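3.2 Keeping a sourdough culture at home

We had expected, when Neema Simiyu and I first sat down to plan the home visits in Zandton, that the households would differ mostly in the flour they used. They did differ in flour, and we come back to that in Section 4, but what struck us far more was how differently people looked after the jar between one baking day and the next. Some fed it every morning before coffee. Others left it at the back of the refrigerator for weeks and then coaxed it along with warm water and a good deal of patience, and a fair number of those made very fine bread indeed.

Of the 291 households that returned a baking diary, most had been given their first culture by a relative or a neighbor, and they tended to keep whatever habits came along with it. The diaries record 900 separate feedings over the month of October – a generous amount of writing for people who were also cooking supper – and we are grateful for every smudged page. Feeding by feel was common. Bakers wrote of adding flour "until it pulls" or "like thick pancake batter," and when Hatem Nasr later weighed out what they meant by this, the same phrase could cover quite a wide range of doughs.

Shaping was done on whatever counter the kitchen offered, and we made no attempt to standardize it. Stone, tile and floured cloth all appear in the diaries, and we recorded the surface only where the baker thought it worth mentioning.

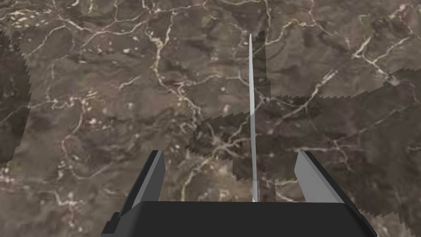 Figure 3. Marble-textured surface with pale veining, and a thin silver rod.

3.3 Rising times and room temperature

Each household was asked to note when the dough was mixed and when it went into the oven, along with the temperature of the room if a thermometer was handy. This gave us 619 usable loaves. We left out any entry where the two times had plainly been swapped, and also 11 loaves from the Mansour bakery, where the dough is held overnight in a cold room and so belongs to another sort of baking altogether.

Warm kitchens gave shorter rises, as any baker would tell you, though the spread within a single kitchen was wider than we had guessed. Nkechi Etim suggested that the age of the last feeding might explain a good part of this – a dough mixed from a hungry culture is slow to get going – and we have followed her suggestion in the analysis below.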